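Progress Report: Hot Water Scale Reduction Program, Dreltton Guest Residences
Submitted to the Jukusard Water Efficiency Fund
7 February 2019

This report covers the second period of the grant awarded to Dreltton for the reduction of limescale in its hot water systems. It sets out the work completed, the results available so far, and the matters on which the Fund's guidance is requested. 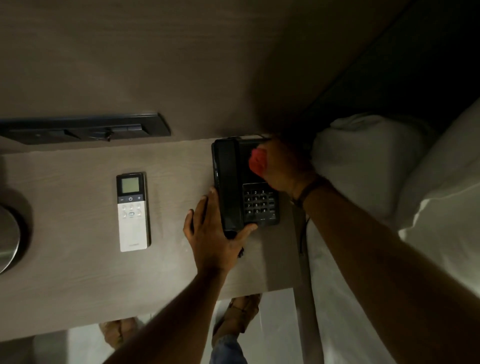 Dreltton Guest Residences – Department of Buildings and Utilities

Work completed

The grant agreement provides for the installation of ion exchange softening units in 4 plant rooms. Units are now in service in the North and Garden buildings. The remaining two plant rooms have been surveyed, and the pipework drawings were approved by Benedek Szekeres, Chief Engineer, without changes. Delivery of the equipment from Flevidia has been confirmed in writing.

Before the first units were started, the storage tanks in both buildings were drained and descaled. Deposits in the Garden building were heavier than the original survey had suggested, mainly on the lower heating elements, and three elements had to be replaced. The cost was met from the contingency line. A drinking water supply that bypasses the softener has been kept at the staff kitchen in each building, as required under the agreement.

Shower heads and tap aerators have been changed in all 492 guest rooms. This task was brought forward so that flow readings taken before and after softening could be compared on the same fittings.

Results to date

Hardness readings are taken at the softener outlet and at the farthest tap on each riser. Outlet readings have stayed within the agreed range in both buildings. Readings at the far end of the Garden building's east riser were high at first and came down once a valve left partly open on the old bypass was found and closed.

Energy use for water heating is lower in the North building than in the same months of the previous year. The Department does not yet wish to attribute this to softening alone – the tank insulation was also renewed during the period, and occupancy was slightly lower.
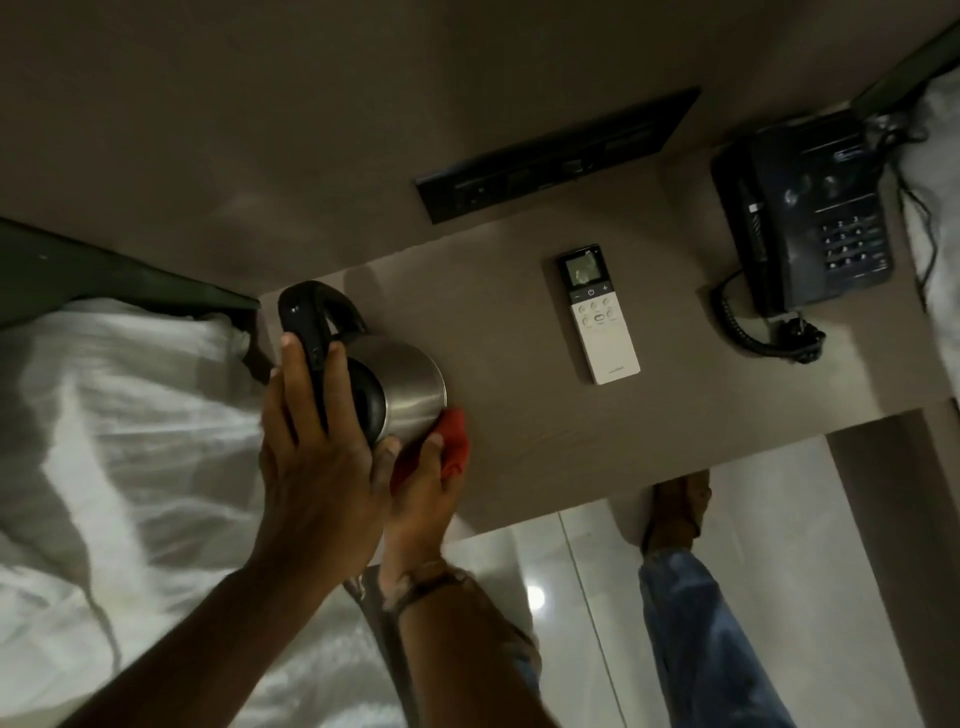
Separate metering of the heating elements would allow the two effects to be told apart. Ayantu Sisay has prepared a proposal for submeters, which is attached as Annex B.

Use of detergent in the central laundry has been reduced by adjusting the dosing pumps. Anathi Hendricks is keeping a record of rewash loads so that any loss in quality is noticed early.

Budget

Spending is within the approved total. Nearly 3,000 dollars remains in the contingency line after the replacement of the heating elements. Salt costs are slightly above the forecast, and a revised supply contract is under discussion with Dhanial.

Matters for the Fund

The Department asks the Fund to approve the submeters in Annex B as an eligible cost, and to agree to move the completion date for the last two plant rooms to June. Questions on the technical content may be sent to Benedek Szekeres, and those on the accounts to Chinyere Okafor.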